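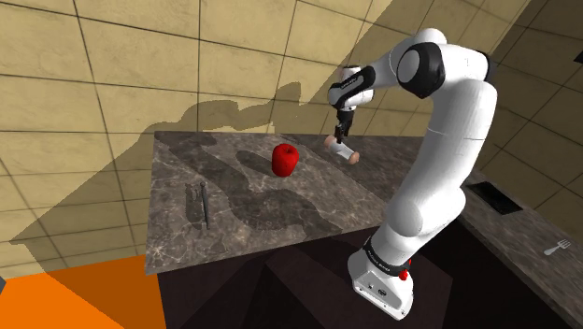

Séverine Lebrun wrote after the first release that the column called "place" was no use to her, as half the recipes gave a parish and the other half gave a market town ten miles off. She was right, and the column has been split in two.

Wekbridge Handwritten Recipes, release 2

Contents
The set holds 300 recipes typed up from household notebooks kept in and near Wekbridge. Most are for bread, pies, puddings and pickles. Remedies for coughs and chilblains were left out, as were washing recipes, apart from one for starch that shares a page with a seed cake.

Files
recipes.csv has one row per recipe.
notebooks.csv has one row per notebook, 51 in all.
measures.txt lists old measures and what we took them to mean.

Columns in recipes.csv
id, notebook, title, parish, market_town, text, oven_note, unsure
The last is set to yes where a word could not be read. The word itself is typed as [?].
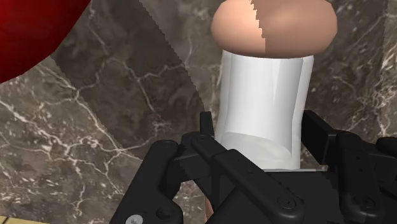 Could the spelling be left alone, asked Ikhsan Pangaribuan, and the modern form put beside it? The text column now keeps the writer's own spelling, including "flower" for flour and "rasins" throughout the Prarnar notebook. Modern forms are in the title column only. Nothing has been added where a writer gave no amount, so "butter enough" stays as it is.

Known problems
Two recipes for lemon cheese are the same text copied by different hands. Both were kept. Oven notes are thin: about 50 recipes have one, and "a quick oven" is the usual wording. The Grecu notebook has water damage and its last pages are missing. 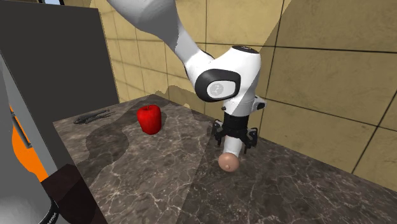
Pastry recipes take the kitchen for granted. The writers say "roll out cold" and leave it there, and only the Inar notebook names a surface, a slate shelf in the dairy. A dark marble counter with a tiled wall behind it would have suited most of these crusts, but no notebook in the set mentions marble. Searches for "slab" and "board" will find the few other hints.

Use
Free to copy and change. Please keep the notebook numbers with the text.

Last changed 06/10/2019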